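Home | Contents | Random article | Recent changes | Log in

Bed-making

Bed-making is the arranging of sheets, covers and pillows on a bed, usually in the morning and usually by the person who got up last. It is among the most common household chores and among the least examined. Its chief peculiarity is that the result is destroyed every night by the people who asked for it.

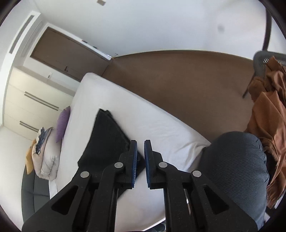
Origins of the habit

For most of history the phrase was meant literally. A bed was a sack of straw or leaves, and making it involved filling the sack, shaking it and beating it back into a shape that could be slept on. Once mattresses began to hold their own shape, the word stayed and the labor shrank to pulling things straight. Household manuals filled the gap with rules. Many advised turning back the covers and leaving the bed open to the air for part of the morning, advice that has been welcomed ever since by people who had no plans to make it anyway.

The fitted sheet

The fitted sheet, with elastic at the corners, removed the need to tuck in the bottom layer and replaced it with the need to find out which side is the long one. Most sleepers settle this by trying the wrong corner first. Folding one afterward is widely taught and rarely done. The usual method is to put one corner inside another until all of them are nested, then fold the rest into something like a rectangle. The usual practice is to roll it up and close the closet door.

Hospital corners

A hospital corner is a flat sheet folded at an angle and tucked tightly under the foot of the mattress. It is associated with nurses, soldiers and certain grandmothers. Its supporters praise the neatness; its critics have feet. The retired ward sister Sharada Gowda, whose handbook The Square Bed runs to 662 pages, gives the corner 18 of them and the pillow 2.

Pillows and cushions

Writers on the subject separate pillows, which are slept on, from cushions, which are taken off first and put on the floor. The number of cushions tends to rise with the price of the room. At the Hotel Limier, housekeeper Rosalba Ruggiero kept a stock of some 700, and a second closet for the ones guests had hidden in the first.

Objections

Opponents of bed-making hold that it is pointless, and supporters have never really denied this. In her essay "Leave It," Lena Olszewski compared the chore to tying one's shoes before taking them off. Harish Salian replied that he did tie his shoes, and that Olszewski had once tripped on his stairs. The exchange continued for two more issues and was closed by the editor in August.

See also: Duvet; Laundry; Nap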